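Metthorpe Menders Forum › Computers and Electronics › Old office tower, worth refitting?

stikum_left
Posted in March, 19:40

Hello all. I have an old office tower on the bench and I want to make from it a quiet machine for my father, who writes letters and looks at train timetables. I was told to ask here before I spend money.

The side panel is off and I have been through the inside slowly. The power supply is in its place, the hard drive is in its bay, and the processor socket is empty with the bracket open. My plan is to buy a used processor, put in more memory, and change the hard drive for an SSD.

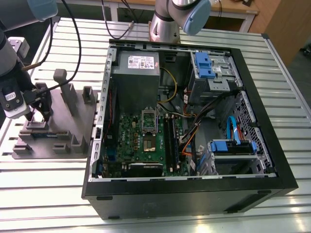
I have 270 pounds as a limit for everything, including a monitor, and I would prefer to keep most of it for the monitor. My father's eyes are not good. My questions are: in which order should I do the work, and is it foolish to keep the old power supply?

grumbleweed
Replied 19:58

Processor first, while nothing else is in your way. Before that, look at the socket with a torch and a magnifier. If it is the kind with pins in the board, one bent pin can cost you a whole evening. Do not touch inside it with your finger, ever.

I would replace the power supply. Old ones go bad quietly and then take the board with them.

Tatu Okoth
Replied 20:15

I disagree about the power supply. Many office towers have a supply with a special shape or a special plug, and then you are buying an adapter also, and the budget for the monitor is gone. Test it under load first. If the voltages are steady and the fan does not complain, leave it alone. I keep two machines at the Herano library with their first supplies and they are on all day.

For the cables: take a photo before you unplug anything. In such cases the wires go through the middle in one bundle, and you will not remember which side of the drive cage they passed.

grumbleweed
Replied 20:22

"On all day" is easy work for a supply. Being switched off and on each morning is what kills them. But fine, it is his father's machine and not mine.

stikum_left
Replied 20:41

Thank you both. I will test first and decide after. I forgot to say, there is a blue plastic handle on the drive bay, and I would like to get the drive out, but I am afraid to use force on old plastic. Is there a trick?

shirima_road
Replied 21:03

Warm room, slow hands. Plastic that was stored in a cold garage breaks much more easily. Let the case stand indoors overnight, unplug the SATA cable and the power from the drive, and then press the handle evenly. I have broken one only once, and it was in January.
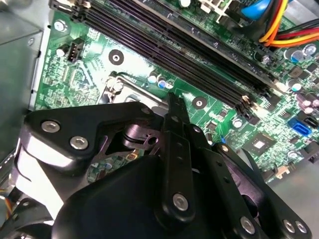

About the memory, because you will come to this next. Please read the manual of the board before you order, and do not buy sticks only because they are cheap. With four slots lying side by side like these, it matters which ones you fill: two equal sticks should normally go in as a pair on separate channels, and the manual will say which slots make the pair. Open the latches first, look for the notch, then push at both ends until it clicks. If it does not go, turn the stick round and do not push harder.

Tatu Okoth
Replied 21:10

Agree with all of this. One addition: if you use mixed sticks the machine may start and still give strange errors a week later. I had one at Herano that showed 3,072 MB and I was happy with it, and then it froze each time somebody printed. Run a memory test through the night before your father gets it.

grumbleweed
Replied 21:17

Also the small battery on the board. Change it while the case is open, it costs almost nothing. Otherwise the clock will be wrong and half the websites will refuse to load, and your father will telephone you.

stikum_left
Replied 21:30

He telephones me already — but yes, I will change it.

One more question. Is thermal paste from an opened tube still good? Mine has been in a drawer for 4 years.

shirima_road
Replied 21:44

Squeeze a little on paper. If oil comes out first or it is dry like chalk, buy new. A small tube is enough, please do not fill the socket with it.

stikum_left
Replied 21:52

It is like chalk. I will order a new one tonight together with the battery, and write here again when I have tested the supply.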